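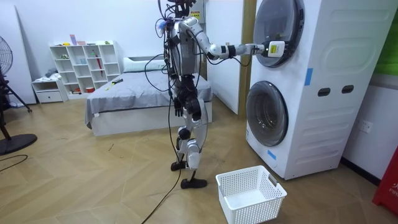
Flurkier Wool and Delicates Wash, 3 litre refill

Item no. 2805
Made by Darell in Nirkstead
Scent: unscented

A liquid wash for wool, silk, cashmere, mohair and down, supplied in a flat-sided refill container with a screw cap and a carrying handle. It suits hand washing and the wool or delicates cycle of a front-loading or top-loading machine. It contains no bleach, optical brightener or enzymes.

The 3 litre size replaces the old glass bottle, which we stopped filling in October. The liquid itself is the same. If you still have a Flurkier pump from the glass bottle, it will not fit this cap. The new pump is sold separately.

How much to use

Hand wash: 11 ml in a bowl of cool water. Stir it in before the garment goes in.
Machine, small load: 16 ml in the main wash compartment.
Machine, full wool load: two measures of 16 ml. Check your machine's handbook for the full wool load, as it is usually a good deal less than the cotton load.

The cap is marked on the inside at both levels. Do not use fabric softener with it. In hard water areas you may want slightly more, but try the normal amount first.

Hand washing a jumper

Turn the jumper inside out and close any buttons. Push it under the water and leave it for a quarter of an hour. Squeeze it gently a few times and avoid rubbing, especially under the arms, where felting tends to start. Rinse in water of the same temperature as the wash. Roll the jumper in a dry towel, press out what you can, and dry it flat away from radiators.

New hand-knitted pieces often grow a little in the first wash. Measure the body and sleeves beforehand and pat them back to size while damp.
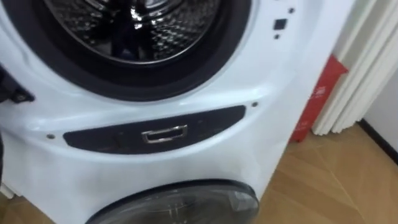 White front-loading washing machine with a dimpled steel drum.

Machine washing

Only use the machine if the care label allows it. Choose the wool programme, cold or 30 degrees, with the lowest spin. Put anything with beads, hooks or long ties in a net bag. Take the load out as soon as the cycle has ended and reshape each piece by hand.

Down jackets and quilts can go through the delicates programme with an extra rinse. Feathers clump when wet and take a long time to dry, so allow a full day and shake the item every few hours.

Stains

For a fresh mark, dab a few drops of the undiluted liquid on with a damp cloth, leave for five minutes and wash as usual. Test on an inside seam first if the fabric is silk or a strong colour. Old grease and red wine may need a separate stain remover.

Ingredients

Water, plant-based surfactants, glycerine, lanolin, citric acid, preservative. The lanolin is the reason the liquid looks cloudy. It can separate in a cold cupboard; turn the container over a few times before pouring.

Storage and safety

Keep upright, out of reach of children and above freezing. Use within a year of opening. If the liquid gets in your eyes, rinse with plenty of water and seek advice if it still stings. The container can go in household recycling with the cap on.

Customer comments

"Does what the glass bottle did and takes up less room. I would like a spout." Agnes MacBrayne

"I use it for my loom pieces as well as jumpers. No smell at all, which I wanted." Meron Gudeta

"Good on merino. My old mohair cardigan still shed, but it always has." Gunvor Skjelbred

Delivery

Sent by standard parcel. We cannot take back containers once the seal under the cap has been broken.

Related items

Flurkier pump for 3 litre container
Flurkier Wool and Delicates Wash, travel size
Net wash bag, fine mesh
Tesfamariam flat drying rack
Cedar blocks for drawers
Sweater comb
Darell soap flakes, boxed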